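Getting a musty smell out of gray sweatshirts after storage?

Posted in Laundry & Clothing Care
Viewed 1269 times

oltow_attic
I pulled a bin of winter clothes out of my storage unit in Skenesmont and everything smells like an old basement. No visible spots on anything, just the smell. Mostly light gray sweatshirts and T-shirts, a couple with prints on them. I ran one load on warm with regular detergent and they smelled fine from the washer, then musty again once I wore them for an hour. Do I need a special product or is there something in the cupboard that works? I have a top loader and no dryer until February.

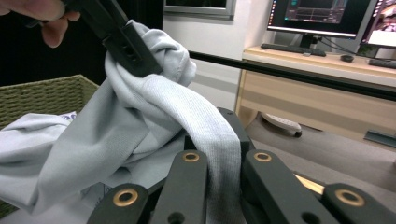
3 replies, sorted by oldest

macedo_suds
Oh, I love this problem, because you can fix it with plain white vinegar! Fill the washer, add a cup of vinegar and NO detergent, let it soak for an hour, then drain and wash again the normal way. Two separate cycles. Please don't put bleach anywhere near the vinegar — the fumes are dangerous.

The other half is drying. Thick ribbing at the cuffs and waist holds water long after the body of the sweatshirt feels dry, and that's where the smell creeps back. I open everything out, give each piece a good shake, and hang it with space on both sides. A small fan pointed at the rack makes a huge difference.

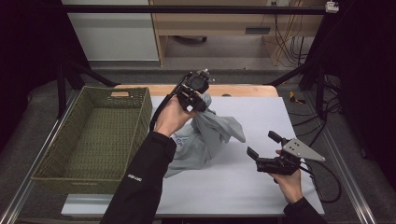

Prints go inside out, cool water, no iron on top of them. I've washed the same Bosteo fun run shirt this way for years and the lettering still looks great. If one vinegar soak doesn't do it, try a second with half a cup of baking soda on its own (another night, they cancel each other out if you mix them).

gus_n_grits
febreze

skenesmont_spinner
Agree with the soak, but check the washer too! Mine was the whole problem. I wiped under the rim of the tub and the rag came up black. Run it empty on the hottest setting with washer cleaner, leave the lid up afterward, and do that once a month. You'll be amazed how much fresher everything is.

Also, use less detergent. I was pouring to the top line for every load and it leaves a film that traps odor. Half that is plenty for me, and our water is pretty hard.

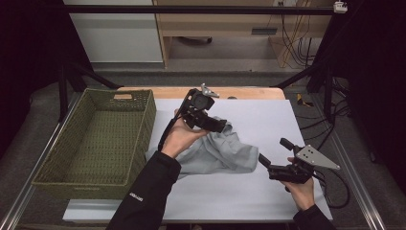
For putting things away next spring, skip the plastic bin if the unit gets damp. Cotton bags or a basket on a shelf will let some air in. Wait a full day after things feel dry before you fold them. My sister-in-law swears by cedar blocks, and they do smell wonderful, but they won't dry anything out.

oltow_attic
Did the vinegar soak last night and the first two shirts are SO much better. The washer rim was disgusting, by the way. Doing the hot cycle now, then the rest of the bin.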